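Print this page | E-mail to a friend

Tidying up at Trillside: a small gallery

When Windell brought the first robot arm into our furnished rooms at Trillside, most of us on the housekeeping side expected to be shown the door by December. It hasn't gone that way, though the job has certainly changed shape. We look after 84 rooms between us, and the stooping and fetching that used to finish off our knees is slowly being handed over, one dull chore at a time. I've put a couple of pictures up for the families at home who keep asking what on earth we do all day now!

The laundry round, with the basket on the floor by the sofa and some red fabric still up on the seat. Picking up soft things is the part Bevum, as we've named the arm, is being taught. 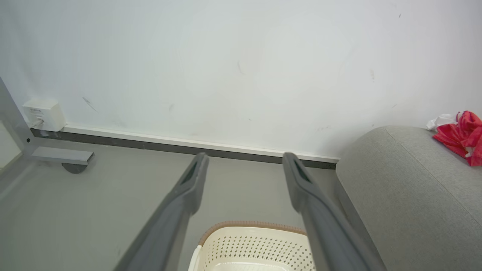
Dilruba Haque wrote in to say that her back is grateful but she does miss the chatter, as two people used to do a room together and now it's one person and a screen. Fair point, and I've passed it on. We have moved the tea break to half past ten so that everybody stops at once - a small thing, but the noise in the kitchen is back to what it was.

Down at floor level, grippers open, between the sofa and the metal legs by the wall. Rafsan Pathirana used to do this bit on his hands and knees, and these days he writes the notes on what went well and what needs another go (his handwriting is dreadful, but the notes are very good). 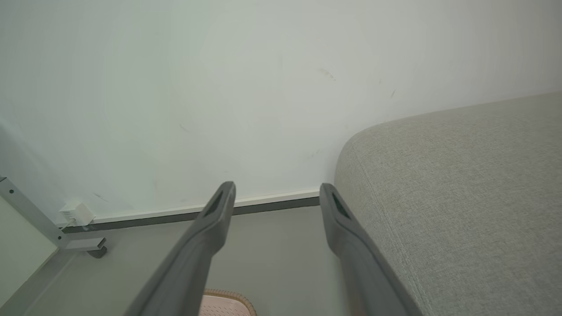
Training and hours

Gangadharan Panicker is running the next course for anyone who'd like to learn the controls. It takes 2 afternoons, paid, and you needn't be any good with computers.

Shares: 52 | Comments: 2

We use cookies to remember your settings. Accept | Manage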